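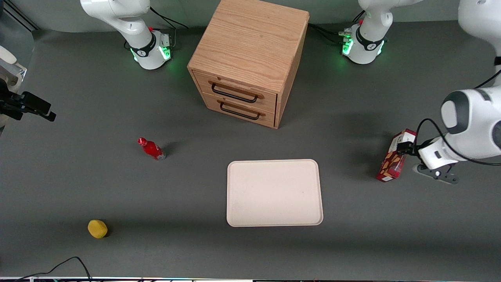 Two-drawer cabinet, tray, bottle and lemon on the gray table.

From: Shalini Kushwaha
To: reading-group list
Subject: Re: Chapter 3 and the word "belonging"
Thursday, 4:10 pm

On Thursday morning Vuorinen wrote:

> I don't follow your objection to chapter 3. The author says plainly
> that "belonging" is used in a loose sense until the survey data come
> in at chapter 5. Why hold the early chapters to a definition the book
> has not given yet? Also, which edition are you citing? My page numbers
> don't match yours anywhere after the preface.

Edition first. I am using the Pluvell paperback. The hardback has a longer preface and sets the notes at the foot of the page, so the two drift apart early and never come back together. From now on I will cite by chapter and section number.

On the objection. A loose sense is fine if nothing is built on it. In 3.2 the author argues that residents of Goltosville who moved there after the mill closed "belong differently" from those who were there before. By 3.4 this has become two kinds of belonging, one by memory and one by use, and the rest of the chapter sorts the interviews under those two heads. That is a definition, whatever the author chooses to call it. It is also the scheme used to code the survey in chapter 5, so the survey can't then be brought in to support it.

The numbers have a related problem. The survey went to 1107 households and 370 replied. The response rate is given once, in a note, and is not split by length of residence. If long-term residents replied at a higher rate, the memory group is larger on paper than in the town. I could not find any weighting. The appendix has a table of tenure by street, and someone with more patience than I have could try to rebuild the split from that – I got as far as the first page and found the street names differ from those in the chapter. 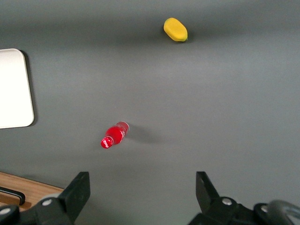

Red bottle and yellow fruit, closer view.

Two smaller points.

The comparison with Urkcombe in 3.5 rests on an older study that asked people where they were "from", which is a different question. Plenty of people will say they are from one place and belong in another, and the author says so in chapter 1. I would drop the comparison or move it to a note.

The use of "community" in the closing section seems to me to mean three things in four paragraphs: the town council area, the people interviewed, and anyone who would agree with the author. I have marked which is which in my copy and can type it up if there is interest.

I do think 3.3 is good. The interview passages about the bus shelter are quoted at length and left mostly alone, and they don't fit either head very well. I would like to start there when we meet.

For chapter 4, please keep summaries under 1000 words. The April ones ran long and the list software truncated two of them.

Shalini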